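Skandcombe Residents' Hall
Minutes of the August meeting

Opened at 7 p.m. with Ansel Calloway in the chair and Cletus Park taking notes. Apologies from the Boateng family, who sent a very large lemon cake in their place, for which the meeting was grateful all evening.

Minutes of the last meeting

Read and agreed, after Ansel pointed out that the piano tuner had come in the morning and we had him down for the afternoon. Corrected in pen.

The harvest supper

We had a good long talk about the supper, as we always do, and most of it was about chairs. The hall has 51 that anyone would want to sit on through two courses and a raffle, and the bookings already look lively, so Ansel will ask the school if we can borrow theirs again. It was felt we should carry them back the same night this time – last year they stayed in our lobby for most of a week and the music teacher was very patient with us. 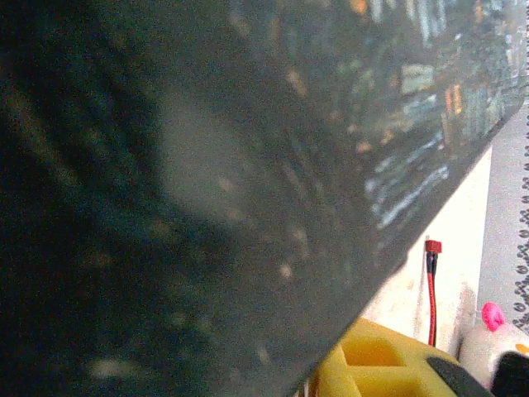 The menu stays with chicken pie and the bean casserole. There was a warm discussion about whether the casserole wants more paprika. Cletus thinks it does, several people think it very much does not, and we settled on putting a shaker on each table. Dessert will be apple crumble, and anybody with a tree that is getting ahead of them is asked to bring the surplus to the kitchen door. Tickets stay at last year's price. Children under five eat free, as ever.

Roof and gutters

The quote from Tritari came in at 2,000 dollars for the whole north side, with the downspouts included. We have 900 set aside, which is more than we feared but still leaves a gap. Ansel would like a second quote before we decide, and the meeting agreed. In the meantime the bucket in the coat closet stays where it is, and would whoever empties it please put it back under the drip and not beside it.

A plant sale was suggested toward the balance. The Boatengs have offered tomato seedlings in spring and a good many spider plants right now.
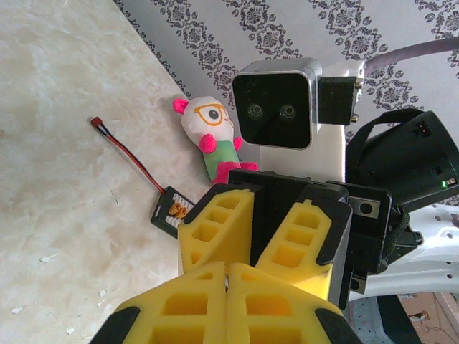
Kitchen

The new kettle has been much admired. The old one has gone to the garden club, who seem pleased with it. We are low on dish towels again and Cletus will buy a dozen, in a dark color this time. The Skokaris oven is still running hot at the back, so please turn your trays halfway through.
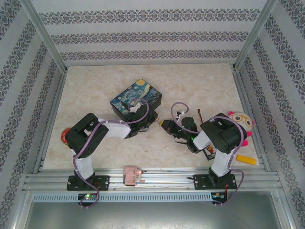
The two arms on their rail, with the patterned wallpaper behind.

Any other business

The Thursday-evening question of the parking lot light was put off once more, as we had run over and the cake was calling.

Closed at 9:10 p.m.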